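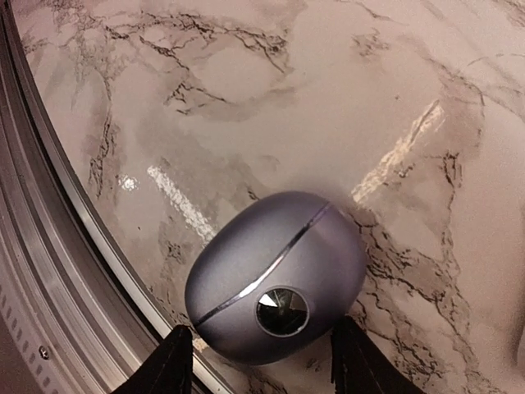 I do my battery and charger walk the last weekend of the year, before the decorations come down, and this is the list I use at Briltirside with my comments from this round. Osvaldo Paiva gave me the bones of it years ago and I keep adding to it (sorry, Osvaldo!). Start with the little stuff, the things that live in pockets and coat linings. A charging case like the smooth gray one with the chrome seam has a battery in it too, and people forget that completely. Look along the seam for any gap, press the lid shut, and put it on stone or tile when it's charging, never on a blanket.

Date of walk: 31/12/2022
Walked by: me, with Omid Mahmoudi holding the flashlight

1. Small chargers and cords
Checked, two problems. The cord by the couch was frayed right at the plug and went straight in the trash. The Dolusano wall plug buzzes when you lean on it, so I've pulled it until I can get another one.

2. Power strips
OK, mostly. I found one strip plugged into another strip behind the TV, again! I took them apart and moved the lamp over to the hall outlet. No space heaters on strips, please, I don't care how short the cord is.

3. Smoke alarms
Pressed every button. The upstairs one chirped but wouldn't give me the full alarm, so it got a fresh battery and then it nearly took Omid off the ladder. Write the month inside the cover with a marker. Mine all say June, so they're due for another look anyway.

4. Tables and counters where things get charged
OK. Wipe them down, keep paper away, and follow each wire to where it ends. Loose bundles under the front edge of a table are the ones a knee will catch, so give those a look from below.

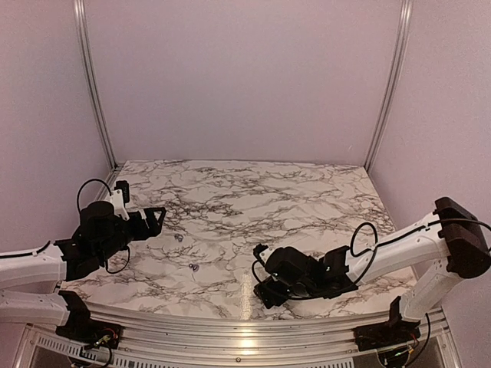

5. Garage and tool batteries
Not OK. The Plonotora drill pack has a swollen side and it's sitting outside in a metal bucket with sand until Tuesday, when the drop-off opens. The other packs are fine. I moved the shelf so it's 18 inches from the water heater.

6. Fire extinguishers
Kitchen one is in the green. Garage one is still hanging behind the bikes. Move the bikes.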